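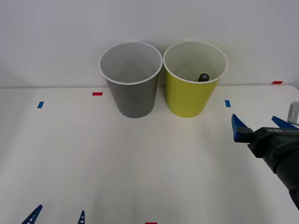
Sorting task, grey and yellow-green cups, right gripper open.

semton_k
Posted 15 November 2023
Third write-up on the two-cup task, for anyone following. The policy was trained on 900 demonstrations and never sees a depth channel. I changed one thing from the July version: the loss on the gripper channel is now weighted by how close the demonstration is to a release. Timing error at release fell by nearly 60 per cent on the held-out set. Weights and logs are in the Nedano folder.

dornov
Held-out from what? If the split is by frame, the figure means very little. Neighbouring frames are almost the same frame.

semton_k
By episode. 3,419 short clips cut from the full set, and no episode has clips on both sides of the split.

dornov
Fine. I still don't think release timing is the right measure. A late release over the correct cup costs you a fraction of a second. An early one at the rim costs you the trial, and you are averaging the two.
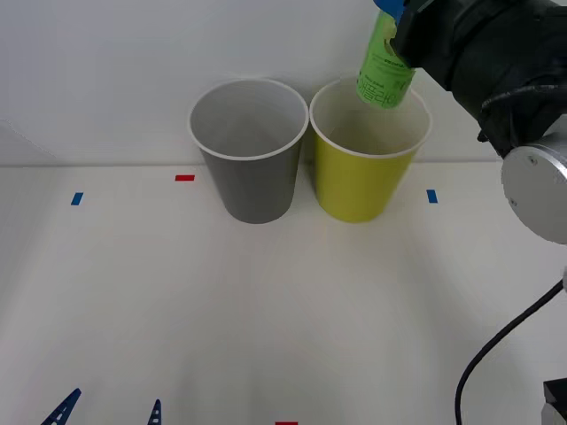
semton_k
Release error is signed in the logs, I only quoted the absolute value in the post. Split by sign, most of the gain is on the early side, so the weighting does act on the case you care about. The awkward part is the approach height. With a bottle held upright and its lower end just inside the rim of the yellow-green cup, a few millimetres of drift either way gives a different contact, and the policy has no direct measure of that. It has to infer it from the picture. Tall items are reported in a separate table for that reason.

mudaliar2
Has anyone tried the weighting without the proximity term? We ran a flat weight on the gripper channel with the Dornov baseline and got most of the same improvement. I suspect the channel was simply under-weighted to begin with, as it is one number against all the joint values.

semton_k
Flat weight is run 1,228 in the logs. It helps, but it also makes the gripper chatter during transport. The proximity term removes the chatter.

mudaliar2
A low-pass filter would do that too, for less work.

dornov
A filter adds lag at exactly the point where he wants less of it. I'd take the weighting over that, but I'd want to see it with the cups swapped before believing any of it.

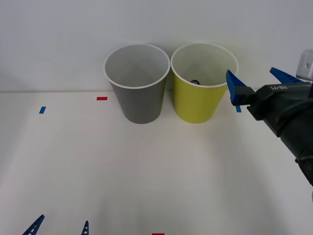 Same pair of cups, near finger beside the yellow-green rim.

semton_k
Swapped cups is a fair request. Grey stays on the left in all the training data, so I expect it to do badly. Will post the numbers whichever way they go.

mudaliar2
Please include the filtered flat-weight run in the same table.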